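Seventy-eight pages of good practice

July 25, 2019

I finally read the Sutwood guide from start to finish. For anyone who hasn't had the pleasure, it's the good practice document for tabletop manipulation work that we've all been told to follow since last November, and it is 78 pages long. I had skimmed it before. Everybody has skimmed it. I suspect that is how it got adopted.

I'm not against rules. I spent years in a shop where the only rule was "don't leave it like that," and I don't miss it. But I would like a rule to tell me what goes wrong if I ignore it, and most of these don't.

Take section 4, on table layout. Objects must be "distributed in a manner representative of domestic use." I've read that sentence a lot of times now and I still couldn't tell you whether a given table passes. Does a ketchup bottle lying across a plate count as representative? In my kitchen it would. The Hennessy checklist, which is supposed to be the short version of the same thing, turns this into a box that says "layout realistic Y/N." Guess which one gets ticked.
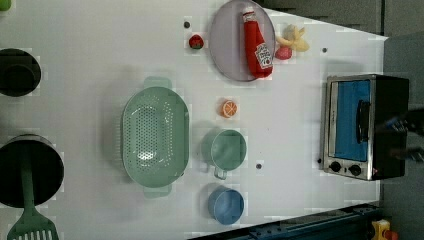
Play food, cups and a colander, with the toaster oven at right. Layout realistic: Y.

What I'd want from section 4 is dull stuff. How close may two objects sit before you have to write down that they were touching? Is a pan that hangs over the side of the work area in or out? If the bench has bolt holes in it, do you cover them, or leave them and say so? A small dark hole is exactly the kind of thing a vision system can take for an object, and the guide has 7 paragraphs on the color of the tabletop and not a word about holes. (White is preferred. No reason given.)

Then there's the safety chapter, which I expected to like. Some of it is fine. Keep people out of the arm's reach while it's powered, put the stop button where a hand can find it, check the gripper fingers before each session. Good. I'd sign that. But it also asks for a 30 minute "settling period" after any change to the objects on the table. Settling of what? I asked at the Plamorbridge meetup and got three theories, one of them about camera temperature, which would be a reason to wait after turning on the cameras and has nothing to do with moving a toy banana.

The rule on appliances bothers me more. An oven used as a prop has to be "treated as energized at all times." Okay, I can see that for a real one with a cord. The same page then lets you put it anywhere inside the arm's working area, with no limit on force against the door or the handle. So we treat it as live, and we may also lean on it as hard as we like.
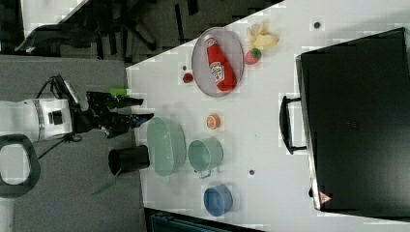
And nobody seems to have asked whether the area past the edge of the table counts as part of the setup. The guide stops at the tabletop. Cables get one line ("managed appropriately"), chairs and bags get none, and I have tripped on far more bags than banana peels. If I could swap the whole tabletop color discussion for half a page on floors, I would do it today.

The Hikico people did their own version in 15 rules, on one sheet, each with a sentence saying why. It isn't perfect. Rule 9 contradicts rule 12, and they've been told. But I could hand it to a new person and expect them to have read it by lunch, and when they argue with a rule there's something on the page to argue with.

Comments on the Sutwood guide are still open, apparently. I've sent mine in on section 4 and the settling period. The form has a character limit, so the appliance thing will have to go in separately.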